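# Nimitbridge Garden Club – notes from the July meeting

Typed up by me, Marjorie Tunstall, so blame me for the spelling.
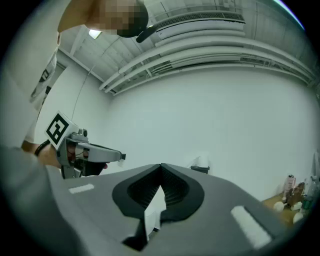
**Category: Minutes / Members' meetings**

We met on 2020-07-04, and yes, I know it was a holiday – thank you to everybody who came before heading off to the parade. I read out the last minutes and they were fine, apart from me calling the Zerkska plums "Zerkska pears" all the way through. Fixed now!

**Water.** The meter says we've used 1,229 gallons since the spring reading, and that's with one bed sitting empty. We went back and forth on this for ages. Half the room wants soaker hoses, the other half (me included) likes standing there with a watering can in the evening. We agreed to try hoses on the two long beds by the fence and look at the meter again in October.

**The shed.** The roof still leaks over the seed shelf. We had one quote, from Zerouali, and it came in at $4,000 for the whole roof. There was a bit of a silence after I read that out. I said we should ask them for a price on patching the back corner only, and that was agreed. In the meantime the seeds are in a cookie tin at my house, so call before you come over, please.

**Plum tree.** It needs pruning and we can't agree when. I've always done mine in summer, but two people were very firm about waiting. We didn't vote. I'll bring my old fruit book next time and we can argue over that instead.

**Trip to Herkatholm.** Still on, as far as I know! They've got three glasshouses and a plant sale, and I for one plan on coming home with more ferns than I have room for. Car sharing list is on the door – if you can drive, put down how many seats you've got. I left mine blank by mistake, it's three.

**Anything else.** Somebody's been putting corn cobs in the compost whole. Please chop them up first, they take forever. Also the blue wheelbarrow has a flat again and I couldn't find the pump, so if it's in your trunk, bring it back.

**To do**

- Me: call Zerouali about the corner, bring the fruit book
- Everyone on the long beds: lay the hoses
- Drivers: fill in the list on the door

Next meeting is at the usual time, and I'm on snacks.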